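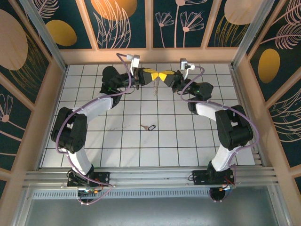

Gestari cell: setup and care notes

Print | E-mail this page

Hello, and welcome to the Gestari cell! Vinh Đoàn wrote the first version of this README when the cell came over from Prillville in November, and I (Cheuk-hei Tse) have been adding to it ever since, so please forgive the joins.

Before you start

Both arms are bolted to the one rail, so a loose base on the left will spoil your numbers on the right as well. Go over the bracket screws by hand first, then switch on and wait 2 minutes for the wrists to show green.

Follow each purple camera cable from the wrist down to the base. It wants a good wide loop at the elbow (wider than you think!) or it will tug the camera off its aim when the forearm swings out.

Homing and the cord check

Run `home_both`, then bring the yellow fingers together over the top row of tiles and let them hold the short tan cord between them. Repeat 3 times. If the cord drops, redo the finger offsets in `ekine.yaml` before touching anything else.

Looking after it

- Wipe the tiles every 30 runs, grout lines too
- Brush out the front grille with the power off
- Swap finger pads in pairs; spares are in the Hsiao drawer

Known trouble: the right wrist camera sometimes comes up late. Unplug it at the base, count to 3, plug it back in.

Shares: 3 | Comments: 2

This site uses cookies. Accept | Settings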